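Coursework > Materials and Surfaces > Project Reports > Wear of Oiled and Lacquered Tabletops

Wear of Oiled and Lacquered Tabletops in Shared Study Rooms
Submitted November 28, 2024

1. Background

The Bilden building has study rooms on two floors. The tables in these rooms were refinished in January, part with a hardening oil and part with a water-based lacquer. The department wanted to know which finish should be used when the tables at Doltisgate are refinished. This report compares the two finishes after one period of normal use and after a short abrasion test on offcuts.

2. Method

Gloss was measured with a handheld meter at a 60 degree angle. A paper template was used to place the meter at the same points on every table. A total of 1038 readings were taken in the study rooms. Readings that fell on a visible stain were kept but marked in the log.

The abrasion test used offcuts supplied by the Flarkville workshop. Each offcut was rubbed with a felt pad under a fixed load for 500 strokes, wiped with a dry cloth and measured again. A second set was run to 700 strokes. All strokes were made along the grain. Room humidity was held at 31 percent during the test, but it was not controlled in the study rooms.

3. Results

Lacquered tables kept a higher gloss overall, but the loss was uneven. It was concentrated along the front edge, where forearms and laptops rest. Oiled tables started lower and lost gloss more evenly, so the worn zones were hard to find by eye.

The offcuts followed the same pattern. At 500 strokes the lacquer showed fine scratches under a raking light. At 700 strokes two lacquered offcuts had worn through at a corner, and these were left out of the averages. The oiled offcuts became duller but did not wear through.

Grain direction affected the readings more than expected. With the meter turned across the grain, values dropped on both finishes, and the drop was larger on oil.

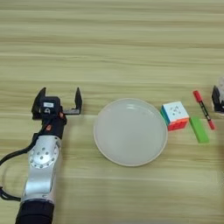 For this reason only readings taken along the grain were used in the comparison. The readings from the first afternoon had mixed orientations and were repeated.

4. Limits

Use of the rooms was not recorded, so a table near a window may have had more wear than one near the door. Cleaning products also differ between floors - the upper floor uses an Aranda spray, the lower floor plain soap and water. The effect of this was not separated from ordinary wear.

5. Recommendation

Oil is recommended for Doltisgate if the tables can be re-oiled once a year. Worn spots can be repaired locally, while worn lacquer has to be sanded back over the full top. If yearly upkeep is not possible, lacquer with a rounded front edge should be tested first.

Contact the course office | Copyright 2024 | Back to top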